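Moving a kitchen's worth of spices and dry goods: what do I keep, and how do I pack it?

Posted Mon 11 December in Home & Moving
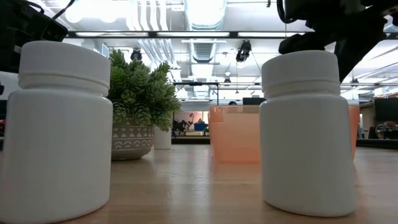

Details

Hi all, first time posting, though I've been reading along for ages and you've saved me from myself more than once (the drain, the other drain). We're moving from Tretham to Groron in March and I've started on the kitchen early, which my family thinks is silly, but I know how I get near a deadline.

My trouble is the dry goods. I've got flour, rice, three kinds of lentils, a lot of spices, and a good many screw-top jars of this and that. Some of it is years old. The moving company, Apaza, quoted us 3,450 for the whole house and told me they don't take open food, so whatever I keep has to ride in our own car, along with two kids and a very nervous dog. What's worth keeping? And has anyone moved flour without getting it all over the back seat? I'd also love to know if you tape your lids.

Thank you in advance, and sorry this got so long!

marigoldporch
Marked as helpful by the poster

Oh, I feel for you. We did nearly the same move a while back and I packed far too much, so let me tell you what I'd do now.

Start by cooking from the shelf. You have the whole winter ahead of you, and lentils make a lovely soup with an onion and whatever is going soft in the drawer. Stop buying backups today. I kept a little list on the fridge of what had to be eaten, and the kids got to cross things off — they were surprisingly strict about it.

For the spices, open each one and smell it. If you have to put your nose right in to get anything, let it go. Whole spices hold up much better than ground ones, so I'd keep your peppercorns and cinnamon sticks and be tougher on the old paprika. White flour is fine if it smells of nothing much. Whole wheat turns sooner, and you'll know by a sort of crayon smell.

Now the lids. I don't put tape straight on them, it leaves a gummy ring that I was still scrubbing off months later. Unscrew the lid, lay a square of plastic wrap over the mouth of the jar, and screw the lid back down over it. Then stand the jars upright in a low box with dish towels pushed in between. Flour goes in a zip bag with the air pressed out, and that bag goes in a second one. Put the box on the floor behind the front seat, where it can't tip — and not where the dog can reach it!

Label everything before you go. I was so sure I'd know my powdered sugar from my cornstarch, and I made a very odd frosting our first week there.

tinkettle_4

Just throw it all out and buy new. Flour is cheap. Not worth the room in the car.

slowoven

I wouldn't toss everything, restocking a whole spice shelf adds up fast. If you have unopened packages you don't want, try a food pantry near you, but call first and ask about dates.

One thing I'd add to the good advice up top: check for pantry moths before you pack. Look for fine webbing in the corners of the flour and rice. If you find any, that package goes straight to the outside bin. You don't want to carry them to Groron with you.

I used Resis stackable tubs for our rice and they were fine, though a bit tight to open. Good luck with the dog.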